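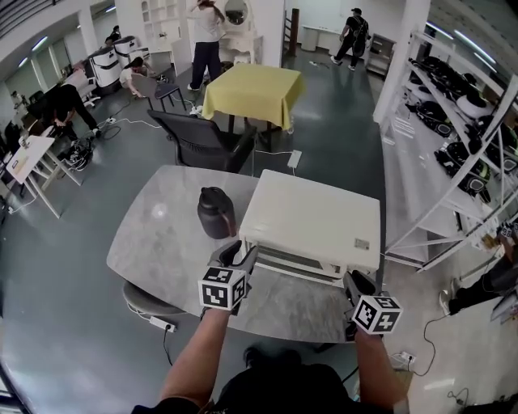
A black insulated jug on a grey marble-patterned tabletop, with a white box-like unit to its right.

Insulated jug

An insulated jug (also called a thermal carafe, vacuum jug or coffee butler) is a container with a handle and a lid, made to keep a drink close to the temperature at which it was poured in. It differs from the vacuum flask mainly in its shape. A flask is built to be carried in a bag, while a jug is built to stand on a table and be poured from again and again, and its wide body, side handle and spout all come from that one job. It is among the most successful pieces of tableware of the last hundred years, and a remarkably clever one for something that has no moving parts beyond its lid!

Construction

Most insulated jugs have two walls, one inside the other, joined only at the neck. The air between the walls is pumped out before the gap is sealed. Heat needs something to travel through if it is to move by conduction or convection, and a near-vacuum gives it almost nothing, so the main path left is the narrow ring of material at the neck and the lid itself. Heat can still cross the gap as radiation, and for this reason the surfaces facing the vacuum are often silvered or lined with metal foil.

The inner vessel is made of glass or stainless steel. Glass liners came first and are still loved by many tea drinkers, who find that they hold no trace of yesterday's coffee. They break easily if the jug is dropped, or if ice is tipped in too hard. Steel liners are much tougher and have taken over in offices, canteens and meeting rooms. Cheaper jugs fill the gap with plastic foam, which works less well but keeps the weight and the price down.

The outer shell may be steel, plastic or painted metal. Black, white and plain brushed steel are the everyday finishes, though the enameled jugs of the mid-twentieth century came in wonderful oranges and greens that collectors now hunt for.

Lids and pouring

The lid does more for the performance of a jug than most buyers expect. Four kinds are common:

Screw stopper. A threaded plug, loosened by a half turn to pour. It seals well and is simple to clean.
Push button. A spring-loaded valve opened with the thumb. Handy for one-handed pouring, but the valve collects coffee oils.
Lever. A valve worked by a small lever above the handle, popular on jugs with rounded lids.
Tilt valve. A weighted flap that opens by itself as the jug is tipped. Charming to use, and the leakiest of the four.

The handle normally sits opposite the spout and stands clear of the body, leaving room for the fingers. On a full jug the distance between handle and body matters a good deal, as a handle set too far out makes the jug feel heavier than it is.

Sizes

Table jugs are sold by volume. A 600 milliliter jug suits one or two people at breakfast, and a 1,000 milliliter jug is the usual choice for a shared desk or meeting table. Larger models exist, but past a certain point they are awkward to lift, and pump-top dispensers take their place.

Use

Filling the jug with hot water and leaving it for 5 minutes before adding the drink makes a real difference, as the inner wall no longer steals heat from the first cup. A full jug also stays hot longer than a half-full one. For cold drinks the same trick works in reverse, with iced water. Milk should not be kept warm in a jug for hours, and fizzy drinks can build up pressure beneath a tight lid.

Care

Brown staining inside is a film of tannins and oils. Baking soda and hot water, left overnight, will lift most of it, and a bottle brush does the rest. Limescale comes away with diluted vinegar or citric acid. Many jugs should not go in a dishwasher, so the maker's instructions are worth checking first. The lid should be taken apart as far as it will go and dried separately, with the jug left open between uses to keep it from smelling stale.

Collecting

Kayode Sani's handbook The Poured Table lists 182 patterns of table jug, grouped by lid type, and remains a delightful place to start. Sani gives particular praise to the early Hollum jugs with their domed stoppers, and to the Emlow series, whose handles were redesigned after complaints about scalded knuckles. Iyamu glass-lined jugs are harder to find complete, as replacement liners were discontinued and few of the originals have survived unbroken.

See also

Airpot
Coffeepot
Tea cozy
Vacuum flask

Page last edited Oct 16, 2023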